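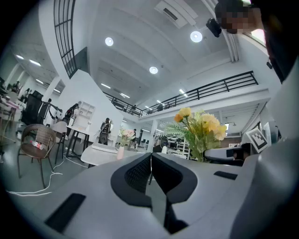 How far ahead can a customer place a delivery order with my stall? Up to 8 days, once advance orders are switched on in the Wotlow app.

5 August 2024
By the Usimgate merchant help desk

Section 4: Setting up your menu and delivery hours

Complete Section 3 (bank details and food license) before you start. You need the phone or tablet that will stay at the counter. The steps are the same on both.

1. Open Wotlow and sign in with your stall number. First-time users get a code by text message.

2. Tap Menu, then Add dish. Enter the name as it appears on your signboard. Names can be up to 84 characters, spaces included.

3. Enter the price, then the packing charge if you have one. Do not add the packing charge to the dish price, or customers will be charged twice.

4. Under Choices, add anything the customer must pick: rice or noodles, lean or fatty cut, chili on the side. Mark each one Required or Optional.

Note: A dish can have 4 sets of choices. If you need more, split it into two dishes.

5. Repeat for each dish. The menu holds 112 dishes. Hidden dishes count toward the limit.

6. Tap Hours. Set an opening time and a last order time for each day you trade. The last order time should be earlier than closing so the kitchen can finish.

7. Set Prep time. Use the time your kitchen needs at lunch, when it is busiest.

8. To take orders for later days, turn on Advance orders and choose how many days.

9. Tap Publish. The menu appears to customers after the next refresh.

CAUTION: Do not close the app while the Publish bar is moving. Dishes may be saved without prices and will then show as unavailable.

CAUTION: If a dish contains peanuts, shellfish or egg, fill in the Allergens line. Text in the description box does not trigger the allergy warning.

Sold out for the day

Press and hold the dish name and select Sold out. It returns at your next opening time. To take it off for longer, select Hide.

Printing tickets

Stalls with an Iketti ticket printer should pair it before the first order. Load the paper, hold the feed button until the light blinks, then go to Settings > Printer > Pair. Print a test ticket and check that the choices appear under the dish name.

Comments

noodlecart_2: Step 3 caught me out in July. Charged for boxes twice all weekend before I spotted it.

Bielecka Pierogi: Can we set a different prep time for dinner? Can't find it under Hours.

soupside: @Bielecka Pierogi I only see one box for it too. I change mine by hand after lunch.

tk_grill: Printer wouldn't pair until I turned Bluetooth off and on again.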